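# Bimanual cell 4: pre-session checklist, with comments

Workneh project, sorting study
Checked Jun 3, 2025, before the afternoon block

Marks: OK = fine as found. FIX = corrected on the spot. OPEN = left for follow-up, session may run. STOP = no session until cleared. There were no STOP items this time.

## A. Floor and access

| Item | Result |
|---|---|
| A1. Tape lines on carpet intact | OK |
| A2. Operator can reach E-stop without crossing a tape line | OK |
| A3. Floor cables outside the walking path | OPEN |
| A4. Nothing stored under the table | OK |

**A3.** Cables on the carpet behind the table are still not covered. The cover strip is on order from Destmont. Until it comes, enter from the operator side only. This was also open on the last sheet and I don't want to see it a third time.

## B. Frame and mounts

| Item | Result |
|---|---|
| B1. Mounting plate bolts, left arm | OK |
| B2. Mounting plate bolts, right arm | FIX |
| B3. Rail joints, no play when pushed by hand | OK |
| B4. Rear rail clamp tight | OK |

**B2.** One bolt took a quarter turn before the wrench clicked. The paint mark had been put on crooked, so it looked aligned when it wasn't. Old mark cleaned off and redrawn. Anyone re-marking a bolt should draw across the head and the plate in one stroke.

## C. Arms, power off

| Item | Result |
|---|---|
| C1. Joints move freely, no grinding | OK |
| C2. Gripper fingers seated, screws tight | OK |
| C3. Gripper cables have slack at full wrist turn | OPEN |
| C4. Base cables strain-relieved | OK |

**C3.** Right arm only. The cable clears everything at full turn, but the loop is big enough to touch objects when the gripper is low. See the notes under E before shortening it. It was shortened once last August and then pulled tight on a far reach.

## D. Arms, power on

| Item | Result |
|---|---|
| D1. E-stop cuts both arms | OK |
| D2. E-stop reset does not cause motion | OK |
| D3. Home position reached, both arms | OK |
| D4. Speed limit file loaded (Vuvine config, "session" not "bench") | FIX |
| D5. Arm-to-arm distance stop triggers | OK |

**D4.** The "bench" file was loaded. It allows faster wrist motion than we want with a person at the table. Swapped and restarted, then D1 through D3 repeated. The launcher should show the file name in large type. At present you have to scroll back through the log to find it.

**D5.** Tested by jogging the right gripper slowly toward the left one, hand on the E-stop. Both arms held. Repeated with the left arm moving and the right one parked, same result.

## E. Work surface and objects

| Item | Result |
|---|---|
| E1. Only task objects on the table | OK |
| E2. Sharp items placed according to the rule | OK |
| E3. Containers undamaged, no cracked edges | OK |
| E4. Lamp base stable | OK |

Comments on this section are longer because the object layout is part of the method, and a change here for safety reasons can also change the data.
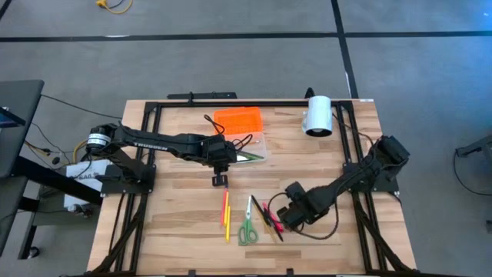
The study compares two ways of picking a grasp when items lie close together. The baseline scores each item alone and takes the best one. The Clokgate method scores pairs, so an item with a crowded neighbor loses points even if it is easy to grip by itself. Stationery suits the comparison well: two pencils side by side, as on the left of the group, are simple for a person and awkward for a parallel gripper, and the pen or marker and the pink and red marker under the right gripper set up the same kind of choice. The scissors sit between them with the blades pointing away from the green handles toward the left gripper. Both methods get the same starting layouts, and the order is shuffled so the operator can't tell which one is running.

We have logged 3,363 grasp attempts so far. Of these, 2,148 are in the crowded set, which is where the two methods are supposed to differ. In 293 of the crowded attempts the gripper touched a neighbor before closing on the target. Most of those belong to the baseline. That is the direction we expected, but the set is not balanced yet, and the split should not be quoted outside the group until it is.

**E2.** The rule for scissors: blades closed, handles toward the operator side, and the operator never reaches over the blades to reset. If scissors end up open after a drop, stop the arms before touching them. Layout cards that put the blades toward the operator were pulled from the deck. There were 4 of them. Results from those cards stay in the log but are flagged, because the handle position changes which grasp the scorer prefers.

**E4.** Pushed the lamp by hand, no tipping. Do not move it to get at the rear rail. The scorer is sensitive to shadows between items, and a shifted lamp shows up as a drop in confidence that looks like a model problem. We lost most of a day to that.

**Back to C3.** A cable brushing a pencil would be logged as a neighbor touch. The contact label is made from video by hand, and the labeling guide does not say what to do with cable contact. Until it does, label it "other" and write the attempt number in the notes column — don't drop the attempt. A clip partway up the arm is probably enough, but it has to be tested at full reach first.

## F. Recording

| Item | Result |
|---|---|
| F1. Disk space for full block | OK |
| F2. Clock sync between arm logs and video | OK |
| F3. Abort button writes a reason code | OPEN |

**F3.** Pressing abort writes the code, but pressing the E-stop writes nothing, so those attempts look like timeouts. For now the operator writes E-stop events on the paper sheet. This matters for the result as well as for safety, since timeouts count as failures for whichever method was running.

## Open items carried forward

- A3: cover strip for floor cables
- C3: clip for right gripper cable, full-reach test, then update the labeling guide
- F3: reason code on E-stop

Cell released for the afternoon block at session speed. Repeat sections C and D after any restart of the arm controller. Section E is repeated each time the layout deck is changed.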